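# Nadelhalter im Vergleich: Bei uns wird gerade genäht

*29. Juni 2021*

Kurze Meldung aus dem Labor, weil mich inzwischen wirklich jeder fragt, was wir da hinten treiben: Wir vergleichen Instrumente! Vier Nadelhalter für unseren Operationsroboter liegen seit Anfang der Woche auf dem Tisch, zwei von Kurnex, zwei von Conik, und alle müssen dasselbe machen, nämlich Gewebe zunähen. Stich, durchziehen, Knoten, abschneiden, nächster Stich. Klingt öde, aber ich komme abends kaum weg davon.

Angestoßen hat das Ganze Lizeth Restrepo, die sich schon im November darüber geärgert hatte, dass die Nadel beim Durchziehen in den Backen wandert. Nur ein kleines bisschen, aber bei einer gebogenen Nadel reicht das, und schon kommt die Spitze woanders heraus als geplant. Damals haben wir an der Steuerung geschraubt (wochenlang!), und besser wurde es kaum. Jetzt also die Backen selbst. Conik hat eine feinere Riffelung, Kurnex greift dafür spürbar kräftiger zu, und die beiden Modelle pro Hersteller unterscheiden sich vor allem in der Länge hinter dem Gelenk.

Rommel Dalisay sitzt die meiste Zeit an der Konsole, ich wechsle Instrumente und schreibe mit. Bisher stehen 896 Stiche im Protokoll, verteilt auf alle vier Kandidaten, und die Auswertung läuft noch. Mein Bauchgefühl? Der kurze Conik liegt vorn, jedenfalls beim Ansetzen. Wenn man schräg an den Wundrand muss, kommt man damit einfach schöner hin — beim langen Kurnex muss Rommel das Gelenk so weit abwinkeln, dass er lieber gleich umgreift. Beim Knoten sieht es wieder anders aus, da mag ich den Kurnex lieber, der Faden rutscht seltener weg.

Was uns mehr Zeit kostet als gedacht, ist der Faden. Er legt sich gern in einer großen Schlaufe neben das Instrument, und wehe, man fährt mit der zweiten Hand zu schwungvoll hinein! Si-woo Jeon hat deshalb den Ablauf umgestellt: Die Fasszange hält von unten den Rand, und erst wenn die Nadel gefasst hat, darf sie sich wieder bewegen. Seitdem haben wir deutlich weniger Gefummel. 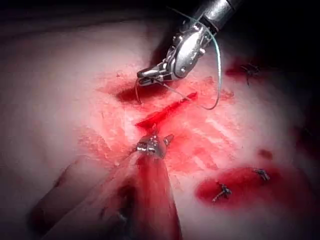
Mit der Nahsicht bin ich übrigens sehr zufrieden, auch wenn die Schärfe im Vordergrund noch ein Thema ist. Alles, was dicht vor der Linse liegt, verschwimmt ziemlich, und Domingo Medina würde gern ein anderes Objektiv probieren, bevor wir die nächste Runde anfangen. Mir reicht es zum Beurteilen der Stiche, aber gut, er muss später die Nadelspitze automatisch finden und ich nicht. Ein Muster von Jado ist angefragt, eine Antwort haben wir noch nicht.

Wie es weitergeht: noch drei Durchgänge mit frischen Nadeln, dann rechnet Marleny Espinoza alles durch, und das Ergebnis geht ins Projekt Arboleda. Wer vorher mal zuschauen oder selbst an die Konsole will, meldet sich bei Rommel oder bei mir — vormittags ist es ruhiger.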